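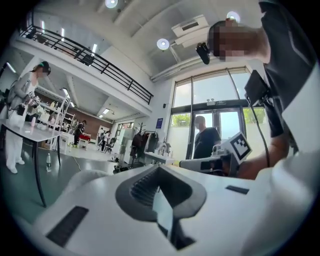 Hand-held grippers in use at the Pernix hall in Ploltomcombe.

PERNIX OPENS ITS PLOLTOMCOMBE HALL FOR A DAY OF HAND-HELD GRIPPER DEMONSTRATIONS

Ploltomcombe, February 28, 2026 – Pernix, a developer of tools for teaching robots by human demonstration, today announces the results of its first open day in Ploltomcombe. The event was organized together with the training company Fairweather and received 53 visitors, mostly from small manufacturers, technical schools and laboratories of the region.

The purpose of the day was to show how the Olar program collects examples of simple manual work. A person holds the gripper in the hand and performs the task with it, and the recorded movements are later used for training a robot arm. Visitors could observe the work of the operators from close distance and ask questions between the recordings.

The demonstrations were held on the main floor, where tables are placed at several points of the hall. The operators work standing. Some of the equipment is worn on the body, so that both hands stay available for the task. On one of the grippers a square marker card is mounted on top, with a printed black pattern.

During the day the teams completed 763 recordings. These will be checked by Pernix in the coming weeks, and the recordings which pass the check will be added to the Olar collection. Tasks with small objects on a table made the largest part of the program.

In the afternoon, visitors were invited to try the grippers themselves in 4 short sessions. Fairweather prepared the instructions for beginners, which were first tested with its own trainees in December. According to the comments received, the most difficult point for new users is to keep a steady speed – many people move too fast at the beginning.

"We were glad to see so many practical questions, especially about the weight of the tool and the length of a working shift," Pernix said in a statement. "We will use these comments for the next version of the grip."

As a result of the open day, 14 organizations have asked for a separate visit with their own tasks. Pernix and Fairweather will contact them directly to agree on the dates. Other companies and schools that wish to visit the hall can write to the Pernix office in Ploltomcombe. Please indicate the number of participants and the kind of work you would like to see.

About Pernix
Pernix develops hand-held grippers and recording software for robot training. The company is the owner of the Olar program.

About Fairweather
Fairweather provides courses for operators and technicians in the field of automation.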